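Start | Betrieb | Menschen | Technik | Archiv

Dezember
Von Frauke Weidemann

Als Urkum vor vier Jahren die Konfektionierung übernahm, wurde jedes Messbecher-Set von Hand zusammengestellt. Becher sortieren, ineinanderstecken, in die Schale legen, weiter. 1000 Sets waren das Ziel für eine Schicht, geschafft wurden an einem normalen Tag 739. »Die Zahl hing jeden Abend an der Tür«, sagt Bauerfeind. Er leitet die Abteilung, hat selbst am Band angefangen und redet über die Arbeit dort ohne Wehmut. »Nach der Pause hat man die Handgelenke gemerkt. Das wollte keiner bis zur Rente machen.«

Seit dem Frühjahr läuft bei Urkum ein Versuch mit zwei Roboterarmen an einem Tisch. Das Projekt heißt intern Drivonon. Wer den Namen ausgesucht hat, weiß Bauerfeind nicht mehr. Die Arme sollen einzelne Messbecher greifen, auch wenn sie durcheinanderliegen. Bei gleichen Teilen in fester Lage sei das einfach, sagt er. Schwierig werde es, wenn ein Griff unter dem anderen steckt. »Da fasst meine Kollegin einmal hin und hat ihn. Der Greifer braucht dafür manchmal drei Anläufe, und dann schiebt er den nächsten Becher mit.«

Von den 58 Beschäftigten der Abteilung arbeiten inzwischen vier fest im Projekt. Lillitz ist eine davon. Sie hat elf Jahre lang Sets gepackt und legt heute die Teile für die Durchläufe aus, schreibt Fehlgriffe auf und entscheidet, wann abgebrochen wird. Sie sitzt mehr als früher, das gefällt ihr nur zum Teil. »Am Band habe ich mich unterhalten können. Jetzt muss ich hinschauen — die ganze Zeit.« Das Geld ist etwas besser, die Schichtzulage fällt dafür weg. Unter dem Strich bleibe es fast gleich, sagt sie.

Am Versuchstisch von Drivonon: 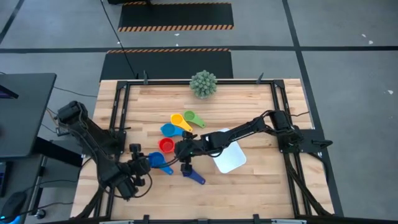
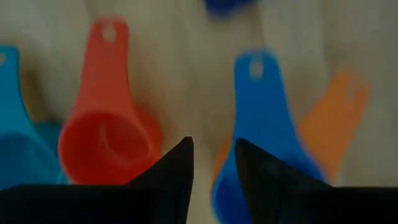
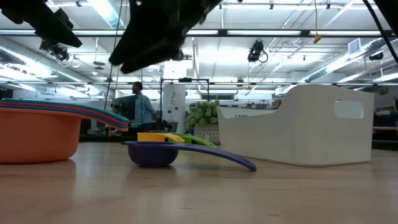 Ob am Ende Stellen wegfallen, wird Bauerfeind in der Kantine oft gefragt. Er antwortet dort dasselbe wie im Gespräch: Bis zum Ende des Versuchs wird niemand entlassen, das steht in der Betriebsvereinbarung. Was danach kommt, ist nicht geregelt. »Ich verspreche nichts, was ich nicht unterschreiben kann.« Zwei Kollegen haben sich deswegen schon in den Versand versetzen lassen.

Lillitz sieht es nüchterner. Beim Packen habe sie jedes Jahr jemanden gehen sehen, auch ohne Roboter, meistens wegen der Schultern. Sie würde gern mehr von der Programmierung lernen, bisher gab es dafür einen Kurs von zwei Tagen. »Der war gut, aber zu schnell. Ich habe danach zu Hause noch einmal alles durchgelesen.« Ein zweiter Kurs ist beantragt — über die Kosten wird noch gesprochen. Bis dahin führt sie ihre Liste mit den Fehlgriffen weiter, auf Papier, weil ihr das am Tisch schneller von der Hand geht.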